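Skindier photo library, one year on
16 October 2020

I signed up to Skindier last October for the reason most people do: I needed a picture of a wombat by the afternoon and it had one. The basic plan gives you 30 downloads a month. I have never used more than half of them, and they don't roll over.

The collection is good. Animals are the strong suit, particularly anything with wings, and the old vehicle shots that came across when it swallowed Cundley are worth the fee if you have a weakness for trams. I do.

The categories are another matter. Every photo carries a string of them, apparently applied by someone paid by the word. A search for "ferry" gave me 300 results, and the first page included a wedding, a bowl of soup and a very nice ferret. Adding "harbour" brought up the same soup. Colour filtering works well, unless the colour is grey, in which case you get Scotland. 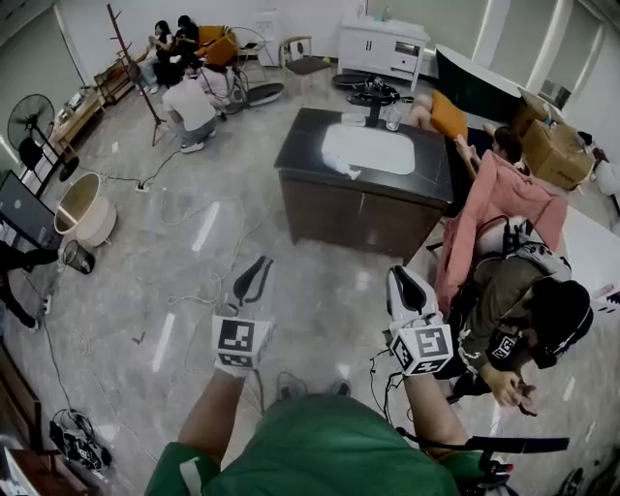 Licensing is where I started to warm to the place. There are four licences and you can understand two of them without lying down. Gisham, which I used before this, had a single licence that ran longer than my lease. Skindier also lets you re-download anything you've paid for, so when I lost a folder of pelicans in July I had them back before the kettle boiled.

Exporting is slower. Batches can hold up to 70 files and arrive zipped, with names that are all digits, so set aside an evening for renaming pelicans. The Radonjić plug-in is meant to fix this by using the captions as file names. It does, in full, and my computer now objects to the length of them.

I've renewed for another year - the cheap plan again, mostly for the trams. If your work depends on finding one exact thing in a hurry, try the free search first and see how you feel about soup.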